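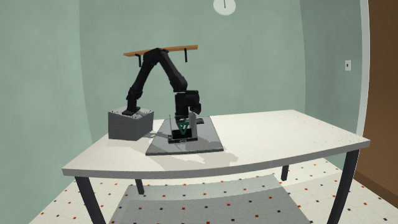 Shelf plank on two black brackets

To: Plalgate workshop list
Date: 22/03/2020
Subject: Re: Shelf sagging between brackets

Sallach list member wrote:
> I put up a pine shelf in January, 20 mm thick, on two brackets
> 90 cm apart. It now dips in the middle under a row of box files.
> Would a third bracket cure it, or do I need a thicker board?

Either will work. The third bracket is cheaper if you can get a sound fixing at the midpoint.

For a board of the same width and the same load per metre, the dip goes with the fourth power of the span and the inverse cube of the thickness. Going from 20 mm to 30 mm cuts it to under a third. Halving the span does far more.

If the wall won't take a middle fixing, move the brackets inwards. With both at the very ends, the whole length is unsupported. Set each one in by a bit over a fifth of the board length and the overhanging ends pull against the dip in the middle. On a 100 cm board I use 22 cm from each end.

Pine also creeps. A board loaded for months keeps part of its bend after the files come off. Turn it over when you refit it and it will start with a slight rise.

Check the fixings as well. The top screw of each bracket takes the pull, so look there first for movement. In plasterboard, find the stud or use a proper cavity fixing. The Kovby ones I have used need a clean hole and don't forgive a second attempt.

A batten glued and screwed under the front edge is the other option. The Murthy thread in the archive has a drawing with sizes.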